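Simulator bug let robot grippers sink through the table, Brarkik team finds

A fault that allowed robot arms to push their fingers straight through solid tabletops has been tracked down and fixed at Brarkik, the robotics workshop in Stovport, and the people who found it could hardly be more pleased with themselves.

The trouble was in Rasholm, the workshop's home-grown simulator, where arms practise tidying and sorting jobs before any real hardware is switched on. For most of January, practice runs were coming back with wonderful scores. Then the same instructions were sent to a real arm, which drove its gripper into the bench and tripped its safety stop. It did so again on the next try. The gripper lost a fingertip and the bench gained a dent, but no one was hurt, as the arm was behind its guard the whole time.

"We were all so excited by the scores that we forgot to be suspicious of them," said Vilho Honkanen, who looks after the workshop's real arms. "Then there was this awful crunch, and I had a very good look at the log!"

What the log showed was lovely detective work in the making. Rasholm keeps two versions of every object: the one that gets drawn on screen and a much simpler shape used to work out when things touch. An update had shifted the simple version of the table 9 mm below the drawn one. The simulated arm could dip its fingers into the wood and feel nothing at all, and it soon learned that dipping was a fine way to get hold of flat things.

Kvido Mikuš found the cause just after 4 in the morning, having rebuilt the table 6 times with different settings. The height was being rounded when furniture was loaded, and only tables with a patterned top were affected. The repair came to 5 lines of code.

He has since put together a set of deliberately awkward tabletops, piled with odd shapes and thin, flat things, to catch the same sort of mistake early. The collection is named Kopecký, after the street where the workshop began, and it is a joy to look through.

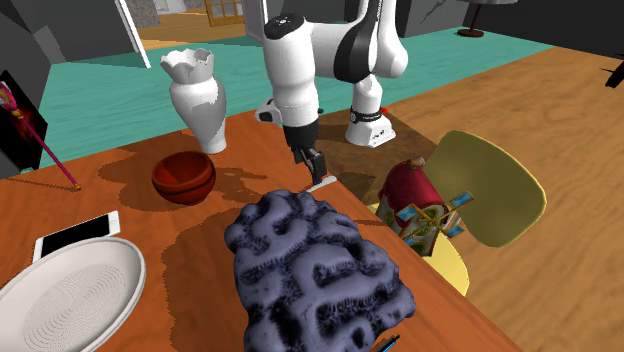 A simulated arm with its gripper just above a cluttered table in Rasholm.

Every new version of the simulator must now get through the Kopecký tables before its results are passed to the real arms. Honkanen has also added a floor limit to the hardware itself, so that an arm will refuse any command that would take its fingers below bench height, whatever the simulator says.

The old scores from the faulty version have been thrown out and the runs are being repeated. Mikuš expects the new numbers to be lower and says he is looking forward to them enormously. A write-up of the fault, with the faulty table included for anyone who wants to try it, will go on the workshop's site once the repeat runs are finished.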